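Palton Allotments and Gardens, January round-up

Quick one this month, printer wants it by 2 and I've still got the seed order to type up. Orders to Efua Mahama please, not me. Cash or cheque. The list is on the shed door, 23 names so far, some I can't read.

Water goes back on at the end of the month, frost allowing. Plot 18 has been re-let, welcome to Delali Wumbei.
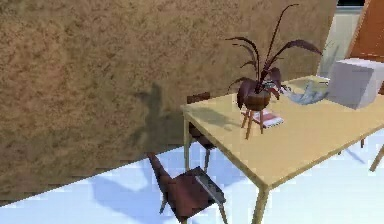 Houseplant swap is back, Howlader Hall, doors 10am. Bring anything rooted and a label with its name if you know it. Cuttings in jam jars fine. Big stuff is welcome too, but pots up on legs, like the brown one with the long dark purplish leaves, are a pain to get in a car so maybe lift the pot off its stand first. Pascal Texier doing teas again, needs cake. Last year we ran out of spider plants by 11 and had about a hundred aloes left, so go easy on the aloes.

Still missing: the long lopers and the good watering can. No questions asked. Subs are due, see Amerley.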